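Home | Nominees | Tickets | News | FAQ | Contact

Trindbridge Screen Awards: Frequently Asked Questions

Last updated 22/01/2020

What are the Trindbridge Screen Awards?

The awards recognise film and television acting, directing and craft work released in the previous calendar year. They are run by Aidoo Events and are held at the Bastia Theatre in Trindbridge. The ceremony is in its second year under the present name.

How many nominations are there this year?

There are 29 categories. The full list is on the Nominees page. Where a performer is nominated for more than one production in the same category, each nomination is listed separately and voted on separately.

Who is hosting?

Wumpini Boateng will host the ceremony and present the lifetime achievement award. The names of the other presenters will be added to the News page as they are confirmed. We do not give out presenter names by phone or email before then.

Who chooses the winners?

Most categories are decided by a jury of actors, directors, producers and critics. Jury members may not vote in a category in which they, a close relative or a current employer is nominated. Two categories, Favourite Actor and Favourite Actress, are decided by public vote.

How do I vote?

Go to the Nominees page, choose a name in each of the two public categories and enter your email address. You will be sent a link, and your vote is counted once you have clicked it. You may vote once in each category. Votes from temporary email addresses are removed. 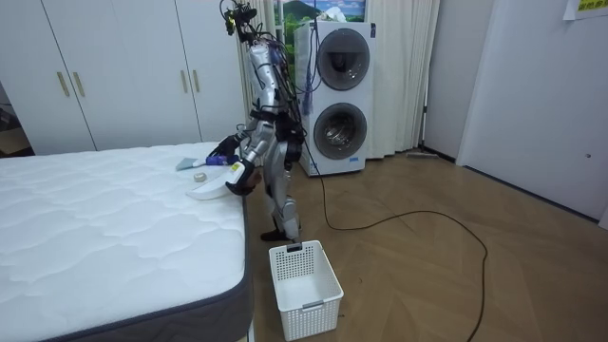
A silver humanoid robot at the edge of a white quilted mattress.

Can I change my vote?

No. Once you have clicked the link in the email the vote is final. If you made a mistake and have not clicked the link, ignore the email and start again.

How do I buy tickets?

Tickets are sold through the Tickets page and at the theatre box office. There are 476 seats in the stalls and circle. Up to 200 of these are held for nominees, their guests and the press, and any that are not taken up go on general sale at the end of January.

Can I get a refund?

Tickets are not refundable unless the ceremony is cancelled or moved to another date. You can pass your ticket to someone else by logging in to your account and changing the name on the booking. The box office cannot change names on the night.

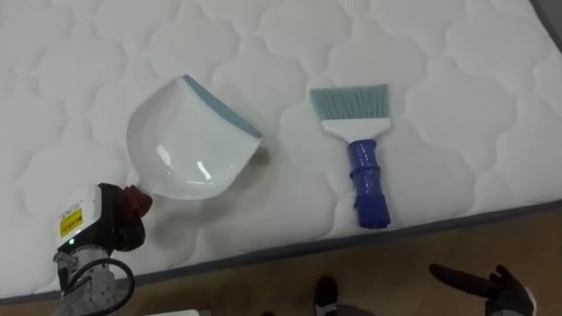

White dustpan on a quilted mattress with a dark grey border.

What should I wear?

Guests in the stalls are asked to wear evening dress or national dress. There is no dress code in the circle. Large bags must be left in the cloakroom.

Can I meet the nominees or get an autograph?

Nominees arrive by the front entrance, and there is a public viewing area opposite. You do not need a ticket to stand there. Whether anyone stops for photographs or autographs is up to them. The party afterwards at the Pisham Hotel is by invitation only.

Will the ceremony be shown online?

Yes. A live stream will be available free on this website, starting with the arrivals. A shorter edited version will stay up afterwards. Some film clips may be missing from it for rights reasons.

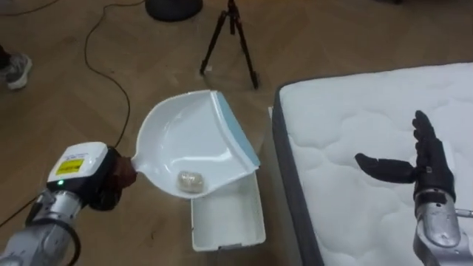 Two robot arms over a wooden floor, one holding the dustpan.

How can I get press accreditation?

Write to us using the Contact page, choosing "Press" as the subject. Include the name of your publication or channel and a link to recent entertainment coverage. Places on the red carpet are limited to one reporter and one photographer per outlet.

I think a nominee's name or film title is wrong. Who do I tell?

Use the Contact page and choose "Corrections". Please send the correct spelling and, if you can, a link to the film's own credits. Corrections received after the certificates are printed will be made on the website only.

Contact us | Privacy | © 2020 Aidoo Events | Back to top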